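Asunto: Re: [lista] Magnesio en polvo, ¿por la noche o con el desayuno?

Hola a todas y todos:

Contesto a Ashraful, que escribió en febrero y creo que se quedó sin respuesta (perdón, yo lo leí en el móvil, pensé «luego le digo algo» y ya sabéis cómo acaba eso).

El mensaje de Ashraful Haque decía:

> Buenas. Llevo un par de semanas con el magnesio de Skurance, el bote
> grande, y no me aclaro con la cuchara. En la etiqueta pone 2 medidas al
> día, pero no dice si juntas o separadas. Lo tomo en ayunas y me sienta
> fatal, con la tripa revuelta toda la mañana. ¿Alguien lo toma de noche?
> ¿Y se puede mezclar con el zinc de Karar o mejor en otro momento?
> Gracias de antemano.

A ver, voy por partes, y aviso de que no soy sanitaria, solo una señora que lleva muchos botes empezados en el armario.

Lo de las ayunas: a mí me pasaba igual. Lo pasé a la cena, con el yogur, y se acabó el problema. Después repartí las medidas, una con la comida y otra con la cena, y así sigo. Si el tuyo es citrato, ten en cuenta que suelta bastante el vientre, y el óxido todavía más a algunas personas. El bisglicinato suele ser más llevadero, aunque también es más caro y el de Patwary sabe a tiza mojada (lo siento, Patwary). Mira la letra pequeña de detrás, donde pone la forma, y sobre todo mira cuánto magnesio elemental lleva cada medida. El número grande de delante muchas veces es el peso del compuesto entero y te puedes llevar un susto o una decepción, según.

Con el zinc yo los separo. He leído que a dosis normales no tiene mayor importancia, y que con dosis altas de zinc sí se estorban. Lo que no haría nunca es tomar el zinc con el estómago vacío — qué náuseas, madre mía. Y si tomas algo para el tiroides o un antibiótico, pregunta en la farmacia antes de nada, que ahí sí hay que dejar unas horas por medio.

Otra cosa que a mí me ayudó fue empezar por media medida y subir a los 10 días. Lo disuelvo en agua templada, remuevo bien y luego añado la fría. Si lo echas directamente en zumo se queda todo abajo en una pasta.
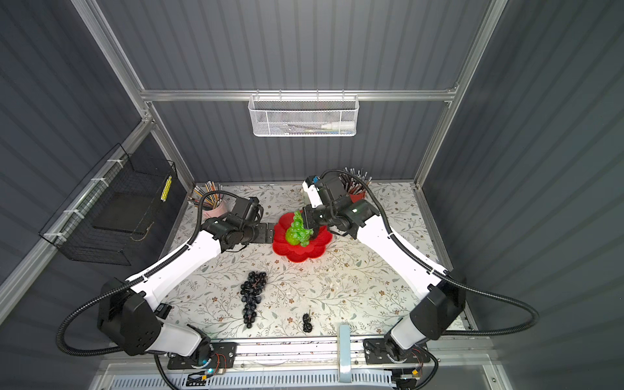 Mesa con estampado de flores y plato rojo.

Sobre el precio, que también salió en otro hilo: en Loltela el bote grande estaba a 1,199 la última vez que miré, con portes aparte. Me pareció una barbaridad hasta que hice la cuenta por toma y resultó más barato que los sobres individuales. Pero claro, hay que terminárselo. Los polvos cogen humedad enseguida y yo ya he tirado uno hecho piedra por guardarlo encima de la cafetera. Ahora lo tengo en un cajón, bien cerrado y con la bolsita desecante dentro.

Y antes de gastar, la comida, que a veces se nos olvida: pipas de calabaza, almendras, garbanzos, espinacas, un buen trozo de chocolate negro (¡este no me cuesta nada!). Mi médica me dijo que con una dieta variada y los riñones bien mucha gente no necesita suplemento,
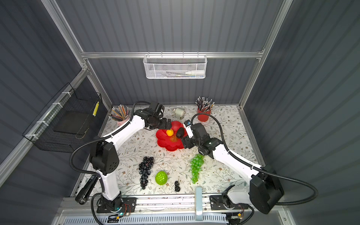
y que si los riñones no van finos, ni se te ocurra tomarlo por tu cuenta. A mí me lo mandó ella por los calambres de las pantorrillas. He mejorado, aunque también empecé a estirar antes de acostarme y a beber más agua, así que vete tú a saber qué parte le toca a cada cosa.

Ashraful, cuéntanos qué forma de magnesio es la tuya y si al final lo cambiaste a la noche. Y si alguien ha probado el de Patwary con sabor a limón, que lo diga, por favor, tengo curiosidad pero no quiero otro bote entero muerto de risa en el cajón.

El sábado paso por la herboristería y pregunto si tienen formato pequeño. Si lo hay, lo pongo por aquí.

Un abrazo,
la del armario de los botes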